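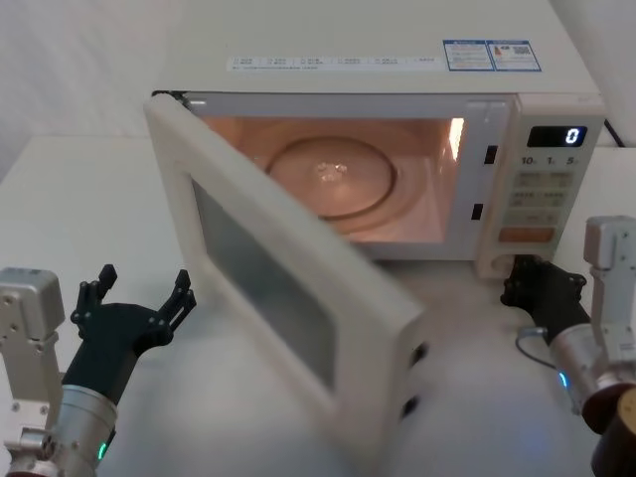 5.3 Door Handling with a Countertop Microwave Oven

Figure 3. Head camera view during the door handling task. The door is wide open, the left gripper is clear of it with its fingers spread, and the fingers of the right gripper are near the lower front corner of the oven, beneath the control panel.

The tasks reported in the previous section were carried out on fixtures built for the purpose. This section considers an ordinary household appliance that was not modified in any way. The microwave oven was chosen because its door resists motion at the latch, moves freely once the latch lets go, and sweeps a wide arc through the space shared by both arms. A controller tuned for one part of this motion may behave poorly in the next.

Two controllers were compared. The first, referred to as Tolentino, follows a planned joint path and corrects for position error only. The second, referred to as Rukerum, follows the same path but allows the wrist to yield when the estimated contact force departs from its expected value. Both ran on the same pair of Zindevano arms with the same Clondach grippers, and both received the same estimate of the door position from the head camera. No wrist cameras were used. The hardware was not changed between conditions, so that differences in outcome could be traced to the controller as far as possible.

The task was divided into a release stage and a swing stage. In the release stage, the right arm braced the body of the oven while the left arm drew the door away from its latches. In the swing stage, the left arm guided the door outward, then withdrew. A trial was counted as successful if the door came to rest fully open, the left gripper withdrew without touching it, and the oven body had moved no more than 5 mm from its starting position. The last condition was added after pilot work in July, when it was found that a door could be opened quite reliably by dragging the whole appliance across the table. Such an outcome would be of little use in a kitchen.

Each controller was given 50 trials. The starting position of the oven was varied between trials using a printed template that was removed before the arms moved. The order of conditions was shuffled in advance by Suqin Kong, and the outcome of each trial was scored from the recorded video by Jadwiga Piątek, who was not told which controller had been in use. Where the video did not settle the matter, the joint logs were consulted and the decision was noted in the trial record.

Tolentino completed 27 of its trials. Most of its failures occurred in the release stage, and their cause was consistent. When the latches let go, the force built up in the left arm was released at once and the door travelled ahead of the fingers. The controller continued along its path as though contact had been kept, and the fingers then met the door at a poor angle. In several trials the oven body also turned slightly on the table, which moved the hinge away from its estimated position and made the remainder of the path unsuitable.

Rukerum completed all but five of its trials. It did not prevent the door from moving ahead of the fingers, but it slowed the left arm when contact was lost and allowed contact to be made again at low force. Its failures were of a different kind. In the swing stage, friction at the hinge was sometimes read as an obstacle, and the arm yielded until the time limit was reached with the door only partly open. Raising the force threshold would probably recover some of these trials, although the threshold was left unchanged here to keep the results comparable with those of the earlier tasks.

Mean completion time favoured Tolentino when only successful trials were considered. The difference arose almost entirely in the swing stage, where Rukerum moved with greater caution. We do not regard this as a serious drawback for household work, but it may matter in settings where the same door must be opened many times in a shift.

The bracing arm deserves separate comment. The right gripper was positioned low at the front of the oven because contact higher on the same side would have brought the fingers onto the control panel. In early tests with a higher contact point, buttons were pressed by accident. The lower position avoided this, at the cost of a shorter lever against rotation of the oven body. A broader fingertip, or a contact point on the side wall of the oven, may offer a better balance and should be examined before the method is applied to lighter appliances.

The head camera also placed limits on the results. With the door open, the door panel fills a large part of the foreground, and its lower portion can appear blurred at close range. The pale door and pale tabletop offer little contrast, and reflections inside the lit cavity at times drew the edge detector away from the front face of the oven. Both controllers were affected equally, since both relied on the same estimate, but the absolute success rates reported here should be read with this in mind. A second view from the left wrist would be expected to help most during withdrawal.

These trials used a single oven with a door hinged on the left. Doors that drop downward, and doors released by a push button, place different demands on the bracing arm. The first of these is taken up in Section 5.4 using the same controllers and the same scoring rules.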